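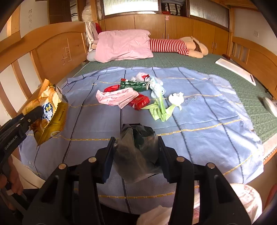
A reader wrote in last night to say she'd given up on ever seeing Drarnum play again, and could I please stop teasing people with vague hints. Fair enough! I can stop hinting now, as the band have put the whole thing up on their site this morning (2023-09-13, for those of you who keep a scrapbook).

So, there's a new record. It's called Tendden, it has 14 songs on it, and it comes out in October on Brandão, the little label that did the lovely reissue of their first EP. I've had the two opening tracks on repeat since breakfast and I'm a bit smitten. The first is nearly all harmonium and voice, very slow, with a creaky sort of drone underneath that I thought was my kitchen radiator until I put headphones on. The second has drums! Proper ones! I don't think there's been a full kit on anything of theirs before, and it suits them far better than I'd have guessed.

They're playing two shows to go with it, both at Trivmont, the old chapel with the terrible parking and the wonderful ceiling. I saw them there on the last tour and had to stand behind a pillar for most of it, but the sound was so warm I didn't mind a bit. Get there early if you want a pew (bring a cushion, my back still remembers). Tickets are on sale from the venue, and the band say they'll play the album in order on both nights, then take requests for as long as they're allowed.

The first pressing is 2,197 copies on vinyl, which is an odd number and I've had no luck finding out why. I did email to ask and got a very cheerful reply that answered a different question, so I now know that the sleeve is a linocut and that the lyrics come on a folded sheet. There's a download too, and a cassette "if the machine behaves itself".

I'm going to the second show, so do come and say hello. I'll put up a longer piece on the album once I've lived with the rest of it for a week or so.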